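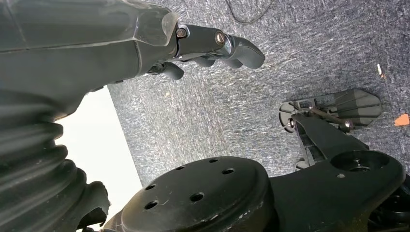 Wrist camera view. Hand over carpet, base plate below.

2026-06-08

Demo visit to the Floster showroom in Flelville. Writing this up before I lose the details. Main reason for going was the card handling demo, which we had asked about in May after the Warel quote came in.

Parking is at the back, unit 101, and the door code they emailed didn't work. Called the desk. Lost a bit of time there.

Floor is open plan, grey carpet, several machines set up at once. Fairly noisy when the next bay was running. I wouldn't want to judge motor noise from this visit.

Things I asked about the arm:
- Clear cover at the wrist: comes off without tools, they say. Didn't see it done.
- Finger bolts: they check them at every service. No torque figure offered, have asked for one by email.
- Spare fingers are stocked at Robichaud, nine working days to us.
- Bellows boot is a separate part number from the arm. Add to the spares list if we go ahead.

Then over to the tables for the card part. Slanted cardboard organizers for the cards, laptop beside them with a small black box on a cable. Operator works from behind the table, robot is on the other side. 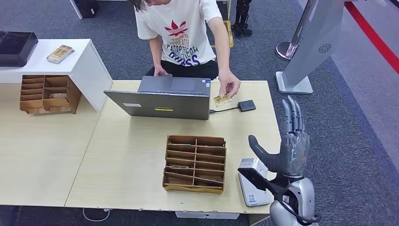 The organizers are the bit I'd copy. Cheap, light, easy to replace, and the slope shows you the face of the card in the slot. Ours are flat trays and you have to tip everything out to find one. Could cut a set from the carton stock on the bench and try it this week.

Their log for May shows 804 card picks with 163 marked for review. Asked what counts as review. Answer was anything the operator flags, including their own mistakes, so the number doesn't tell us much about the arm. Would like the breakdown before anyone quotes it in our report.

Not covered: glossy sleeves, cards stuck together, changing grippers partway through a run.

To do:
- email re torque and the review breakdown
- ask Warel if their price includes the boot
- mock up sloped trays
- fix the label on our own bench supply, still says 12 V

Comments (2) | Shares (0)

Recent entries
Warel quote, first read
Bench supply fault, again
Tray sizes and card stock
Robichaud parts order

Workshop notebook, internal use. Contact the bench desk for access. Back to top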